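About Miker

Miker sells and supports small robot arm cells for light handling work. We put together the arm, the gripper, the controls and the training, and we stay on the phone after the cell is running. Our customers are packing rooms, toy and gift distributors, repair shops and a few technical schools.

The company was started by Hoi-yan Mak, who still signs off on every quote. She had spent years fixing other people's cells and wanted to sell one that a shop supervisor could change over without calling an engineer. The first was the Pindwood kit, and it is still most of what we ship.

What we sell

The Pindwood kit is a collaborative arm, a two-finger gripper, a mounting plate, push-button controls and a set of starter programs. It comes on one pallet. Most customers have it picking their own parts within 30 hours of shop time, and we book that time with them before the kit leaves our floor.

The Oltside service is for people who already own an arm. You send us your parts, we work out the grip and the approach, and you get back a program and a written report. A standard Oltside job covers up to 21 different parts. Larger jobs are quoted separately.

We also rent. The shortest rental is one month, and the rental fee comes off the price if you decide to buy. 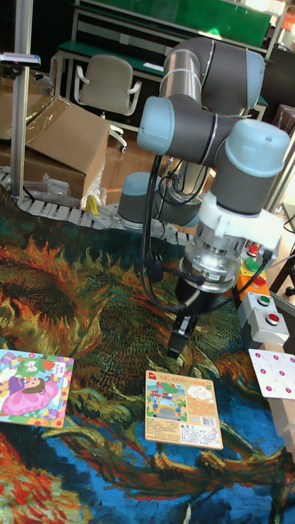 Gripper over a flat puzzle board, with the push buttons at right.

How we test

Flat parts are hard for a two-finger gripper. A thin board on a hard table gives the fingers very little to get hold of, and printed surfaces can confuse a vision system. We try parts on plain backgrounds first and then on busy ones. If a part can only be picked on a clean white table, our report says so, and we would sooner tell you that before you spend money.

Every Oltside part gets 200 pick attempts. We log each miss with the part position and the finger opening, and you get the full log, including the bad runs. Parts that fall below the rate we agreed on are marked in the report and are not charged.
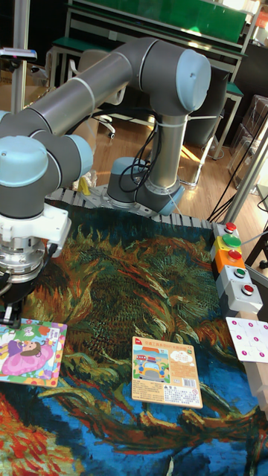 Controls are the other half of a kit, and we leave more of the choice to the customer than most suppliers do. Some want a start and a stop and nothing else. Others want a separate button for each program, or a reset set apart from the rest. Our bench layouts change to suit, and a row can run to five boxes down one side of the table, with grey, yellow and orange housings and both wide and small buttons. Tell us which hand your operators use and where they stand, and we will lay out the row to match.

Training and support

Training is two days, at your site or ours. The first day is safe setup and jogging the arm. The second is spent on your own parts. Up to four people can attend for the same price. Technical schools can book the course by the term, with a workbook for each student.

Phone support is free for the first year. After that it is a flat yearly fee that does not depend on how often you call. Spare fingers, cables and buttons are kept in stock. Gripper bodies are ordered from Morikawa and take longer, so we suggest a spare if you run more than one shift.

Where we are now

We have 122 kits in use. November is our busiest month for rentals – if you need a cell before the holidays, please write early. Parts for an Oltside quote can be mailed or dropped off. Put your name and a return address in the box, and send at least three of each part.

Page last updated 2022-11-05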